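Grenholm Household Linen and Settings Inventory
Progress report to the Urquhart Fund
Prepared by Mal-soon Han, project coordinator
9th June

1. Purpose of this report

The present report covers the second period of the grant and describes the work completed on the table linen held at Grenholm House, the position of the catalog, and the spending to date. It should be read together with the report submitted in May, which dealt with glassware and flatware.

2. Work completed

The linen was the least well documented part of the holdings. When the grant began, napkins, runners and place mats were stored together in the upstairs cupboards, and the only record was a handwritten list made before the move from Clovlow. That list gave colors but no item numbers, and several entries could not be matched to anything on the shelves.

During this period each cloth napkin was taken out, checked for stains and worn hems, refolded and given a small white card tag. The item name and number are written by hand in black marker, so that a napkin can be identified without being unfolded.
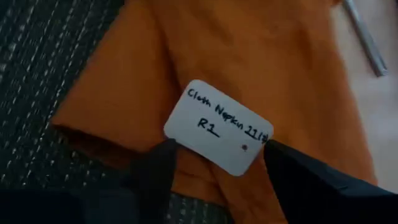

Handwritten tags were preferred to printed labels on grounds of cost and speed. The catalog now holds 288 linen entries, all of them entered in the Zeltum database with a color, a condition grade and a shelf location. Napkins needing repair have been set aside – mostly for loose hems – and will be quoted for separately.

3. Storage and handling

The workroom has been rearranged so that sorting and refolding can be done in one place. Folded items go back to the shelves by color, with heavier cloths on the lower levels. Place mats and runners are to be stored flat where space allows. Two cupboards still need lining before they can be used, and the joiner has confirmed the work for later in the summer.
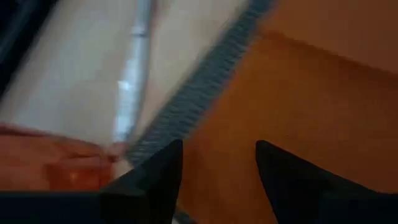 Will the remaining mats and runners be tagged in the same way as the napkins?
They will carry the same kind of card, but it will be tied on with cotton thread at one corner. The heavier weaves do not hold a fastener well, and a pin can pull the threads.

4. Difficulties encountered

Numbering took longer than planned. Several sets had been split between cupboards, and a number already given to one group had to be changed when the rest of the set was found. The affected cards were rewritten and the database entries corrected. We have since adopted the rule that no set is numbered until all cupboards on that floor have been checked.

5. Expenditure

Spending on cards, thread, shelf liner and storage boxes came to $1,333, which is within the amount approved. We ask the Fund to note that about $50 of the boxes line was moved to shelf liner. The total award is unaffected.

6. Next period

The tasks for the coming period are the tagging of mats and runners, the lining of the two cupboards, and a full check of shelf locations against the database. A repair quotation will follow under separate cover.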